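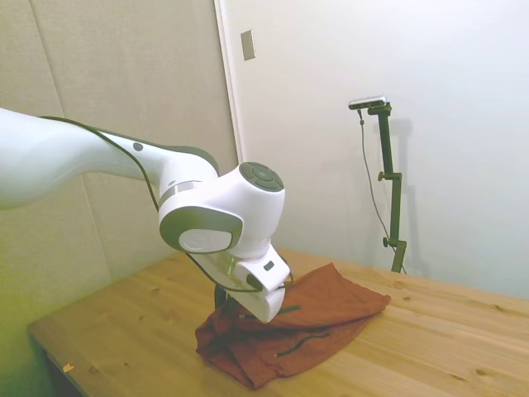
How do you fold thin stretchy stuff so it stays folded?

keltdale1669
11th February
Mine all goes in one drawer and by the next morning it's a heap again! I've been doing it on the bed. Would a table be better?

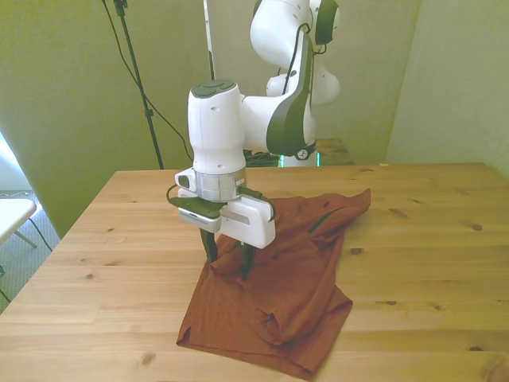
Rust-brown and bunched up on the table

tedden239
Table, definitely. A bed's too soft and everything slides about. Smooth it from the middle outwards, then fold.

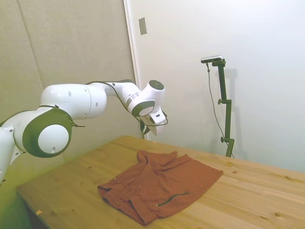
Do you shake it out first?
I always do, a couple of good flicks, holding it by the hem.

Malý_2000
just roll them, life's short

plostthorpe
I'd fold shorts leg over leg, then waistband down to the hems (mine have lasted in the drawer since October, which is a record for me). 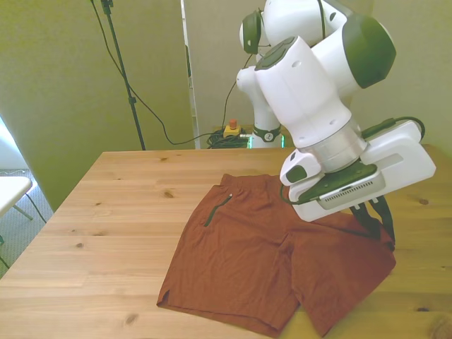

Should zip pockets be done up before folding?
Close them, then lay the zip flat so it doesn't make a lump.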